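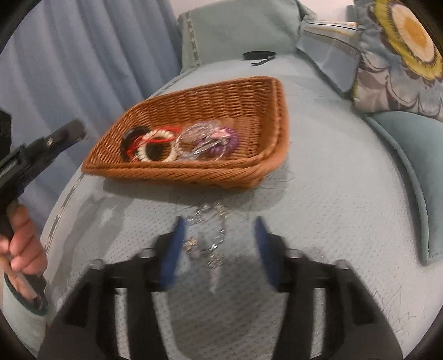 Bracelets and necklaces in one basket, or separate?

tansy_lane
8 April 2022, 19:14

I've been sorting the bedroom and have got as far as the jewellery. None of it is worth much. Beaded bracelets, a bangle, a red cord one, a scrunchie or two, and some chain necklaces with charms on. Up to now it has all lived in a shallow wicker basket on the chest of drawers and I tip it out when I want something.

The bracelets are fine like that. The chains are the trouble. They knot round everything, and the charms catch in the weave. Do people keep chains apart, and in what?

Okonkwo76
Apart, always. I hang mine on cup hooks screwed into the inside of the wardrobe door. 11 hooks, one chain each. Took half an hour.

pellmell
Wicker is the wrong thing for chains full stop. Get a tray with a felt lining. I had one from Retar and it's lasted well.

tansy_lane
I rent, so no screws. And I like the basket, I'd rather not replace it.

Okonkwo76
Stick-on hooks then. They hold a light chain.

marrow_and_co
Stick-on hooks come off in my experience, and they took the paint with them on a door in our old flat in Nendthorpe. I do up the clasp and put each chain in a small zip bag with the clasp end poking out of the top. The bags can go in the basket with everything else.

pellmell
Bags look messy though. You'd have a nice basket full of plastic.

marrow_and_co
It's in a bedroom. I can live with it.

Ilona Bíró
I don't agree that it all has to be separated. Bracelets, bangles and hair things can share a basket perfectly well. I'd take out the chains only and leave the rest. For the chains I use an egg box, one to a cup. A box of 6 was enough for me. It goes in the drawer.

If you already have a knot, lay it on something flat and padded like a bedspread and work at it with two pins. Don't pull the ends. Undo the clasp first.

Okonkwo76
Wouldn't do it on a bedspread, the pins snag. A plate is better.

Ilona Bíró
A plate is slippery. Folded tea towel, if you're worried about the cover.

tansy_lane
Thanks all. I've got an egg box in the recycling so I'll try that first. Where do the hair ties go? They keep ending up in with the bracelets.

pellmell
Bathroom.

marrow_and_co
Round the handle of the hairbrush. Then they're where you use them.

tansy_lane
Brush handle it is. I'll keep the scrunchies in the basket, as I wear them on my wrist half the time anyway.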